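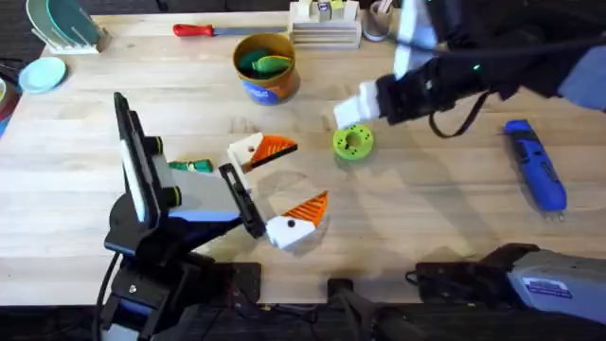 Setsuko Nakajima
Instructor, Bench Practice 1, Tirby Workshop School
Handout 4: Sorting a mixed bench

A mixed bench is one where tools, kitchenware and small parts share one top. Sort by hazard first, then by use, then by size. Edged items leave first. Plates go upright in the rack, rims free of each other where the slots allow.

Knives and utensils return to their holders before any tool is moved. Record the bench number on form 317. 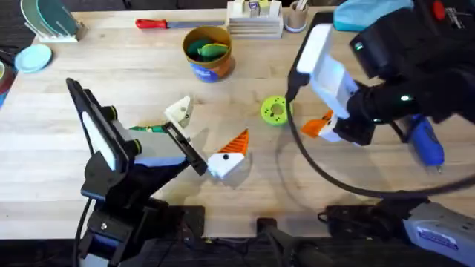
Small parts are sorted by shape – color is a poor guide when parts come from different sets. Lay each part flat, clear of any tool tip. The green ring and the ribbed orange cones are separate classes, and the ring goes in the shallow tray. The blue tool on the right is moved only after the parts near it are boxed. Trays are labeled per Koyama, section 2. 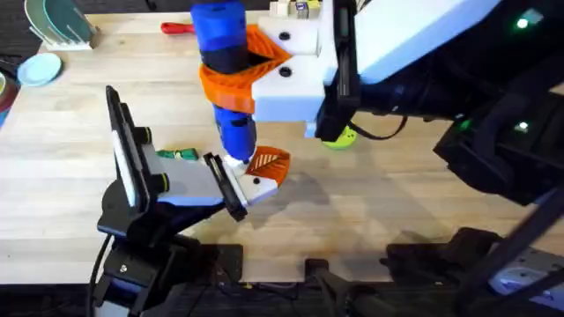

Hand tools are stored by handle, with the tip pointing away from the user. Rotary tools have their own shelf and never share a drawer with drivers. Two screwdrivers are out on the wood, one with a red handle and one with a green, and both belong in rack 123. The blue rotary tool is put away after them – check the nose for dust first.

Exercise: write a clearing order for your own bench, one page, due in March.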